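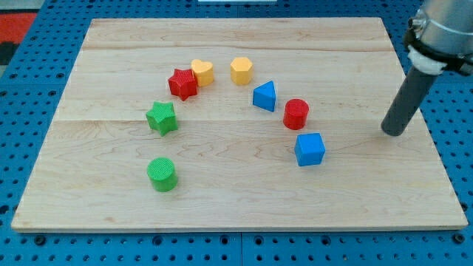
Notebook, February, letters bench, started 9.15 with tea

Picking up where I stopped, which was halfway through the second box of debt letters and in a foul temper. For anyone reading over my shoulder: this is the reading test on collection letters, the one we're doing for the Pusthorpe advice desk. They get people coming in with a carrier bag of post, half of it unopened, and they want to know which bits of wording frighten folk into paying the wrong bill first. We said we'd have a go at finding out. I still think it's a good question and I still think we've bitten off a lot.

We have 89 letters logged now. All of them have had names, addresses and account numbers blacked out by the desk before they got to us, apart from two where the marker had gone thin and I could read the surname if I tilted the page. I've redone both with the fat pen and told Elspeth. Please everybody check the backs as well as the fronts! The reference number is often printed again on the payment slip.

Sorting. I gave up on sorting by lender because so many debts have been sold on that the lender's name hardly tells you anything. One account started life as a catalogue debt with Ritchie, went to Banen, and then came back under a third heading with a different logo and the same phone number. I rang nobody, I just put the three sheets side by side and there it was. So the piles are now by what the letter says will happen next:

Pile A, "please get in touch" and nothing more
Pile B, mentions a default or a mark on the credit file
Pile C, mentions court, solicitors, bailiffs or a visit to the house
Pile D, offers a discount to settle

Some belong in two piles. A Parkley one offers 40 per cent off in the first paragraph and talks about "doorstep recovery" in the last. I've put a photocopy in each pile and marked both copies with a green dot so we don't log it twice. If you find one without a dot, it's my fault.

11.00. Did the marking-up on pile C, which took ages. I went through with a pencil underlining every "may", "could" and "might", because that's where all the work is being done. "We may instruct a solicitor." "You could be liable for further costs." "An agent might be asked to call." Read quickly, at the kitchen table, with the telly on, that's court next week. Read slowly it's somebody saying they haven't decided anything. I tried it on myself with the first sheet, giving it ten seconds or so and then turning it over, and wrote down "going to court, costs, someone coming round". None of which it says. And I've been doing this for a fortnight, so I ought to know better.

A gripe. The type sizes are all over the place and our plan for measuring them was daft. I'd been holding the plastic ruler over the small print and guessing, and when Elspeth Halliday did the same sheets she got different answers from mine on nearly all of them (she has better eyes and more patience). We've agreed to stop measuring and just rank the sizes within each letter: biggest, middle, smallest. Then we note what's sitting in each. That's plenty for what the desk wants. In the Banen letters the amount owed is always the biggest thing on the page and the line about free debt advice is always the smallest, down at the bottom next to the company registration. I can't say I fell off my chair.

Changed the record sheet again, sorry. Version in the red folder is the current one. New columns are "who does it look like it's from" and "who is it from". I should have had those from the start. Several in pile C have a separate trading name at the top that sounds like a law firm, or at any rate sounded like one to me, and then in the footer you find it's a department of the same company that sent the last three. I don't want us writing "fake" anywhere on the sheets. We don't know enough about who is registered as what, and a company is allowed an in-house legal team. Just copy down what the heading says and what the footer says and leave the swearing for the tea break.

Lunch, cheese roll, bit stale.

1.30. Long natter with Elspeth about the second half of the test, where people read the letters and tell us what they'd do. My plan had been to hand each person one letter and ask them. She pointed out that hardly anyone who comes to the desk has one letter. They've got rent arrears, council tax, a catalogue, a payday loan and a phone contract, and the one that gets paid is the one that shouted last. So now each reader gets a made-up household budget and a bundle of post, and we ask them to put the bills in order. The rent one is in plain language and quite polite. The loan one is in red. I'm fairly sure how that goes but I've written my guess on a slip and put it in the envelope at the back of this book so I can't fiddle it later.

Budget for the made-up household: debts come to £1,000 altogether, to keep the adding up easy. I first had it at something more lifelike and fiddly, and my trial readers (Mum, and the lad from upstairs) spent the whole time on the sums and never looked at the wording. Round figures from here on.

Things wrong with the bundle as it stands:

The council tax letter is too clean. Real ones come folded in three with a barcode. Fold it.
I've spelt arrears two different ways. Fix.
The payday letter's date is later than the others, so people pick it up as the newest. Give them all the same date or we'll never know if it was the wording or the date.
No envelopes! A brown window envelope does half the frightening before it's opened. Ask the desk if they've kept any.

3.40. Redid the bundle with the dates matched and the spelling sorted. Haven't done the folding. Printed on the cheap paper, which jammed, so the loan letter came out with a crease across the red bit and I had to run it again.

Also tried writing a calm version of the Parkley letter, same facts, to go in as the comparison. It's harder than it looks. My first go was so soothing you'd think they were writing to say thank you. Second go says what's owed, who to, what happens if nothing's paid, and where to get free advice, in that order, all in one size of type. I think it's fair. Elspeth thinks "what happens if nothing's paid" should name the actual next step and not wave at it, and she's right, but the original doesn't name one, so I'd have to invent it. Left a gap with a pencil query.

For next time: fold the council tax, fill the gap in the Parkley rewrite or decide to leave it vague, get envelopes, finish logging pile D. Whoever has borrowed the long-arm stapler, can I have it back please, the bundles keep sliding apart.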